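The Cookie Shelf at the End of the Aisle

I have a weakness for the kind of grocery store where the snacks get more room than the vegetables. My neighborhood has one, a long narrow place called Privine, and I have been going in for wafers since I moved to Parkdale, usually at the end of the afternoon when I ought to be thinking about dinner (and wafers do very little for dinner, I know).

Ottmar Wendt stocks the shelves there, and when I asked if I could follow him for a morning in April he laughed and told me to wear comfortable shoes. The store carries 1,048 different items, of which 555 are things you could eat standing up in the parking lot. He knows them by color before he knows them by name. A shopper will come in asking for "the pink ones" and he is already walking.

His great subject is boxes. Cans sit where you put them, he told me, but a cookie box is light and slippery and has opinions. One person pulls out the box at the back to check the date, the others lean, and by lunch the whole row has slid over on itself like books on a half-empty shelf. He straightens what he can on each pass and lets the rest wait for the evening.

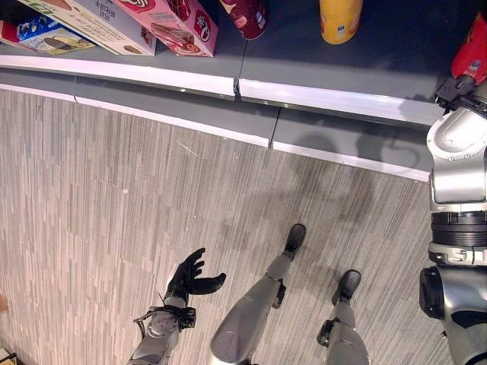 Bottles are another matter. He likes a bit of air between them and the boxes, so that a hand reaching for one doesn't bring down the other, and he likes the labels turned out toward the shopper. I tried a few myself and was slower than I expected – much slower! – and he went back over every one of mine with two fingers, very politely.

What I enjoyed most was how much the packages tell you if you stop and look at them. I can't read half of what is printed on the imported ones, but a picture of a biscuit needs no translating, and I have bought plenty of good things on the strength of a picture alone. I went home with two boxes of wafers, opened one on the bus, and had to hide the other from myself on top of the refrigerator.

More in Food & Home
Rutkowska's Rye, Three Ways
The Numo Lunch Counter Turns Ten
878 Recipe Cards and Where to Keep Them
Letters: Your Favorite Corner Stores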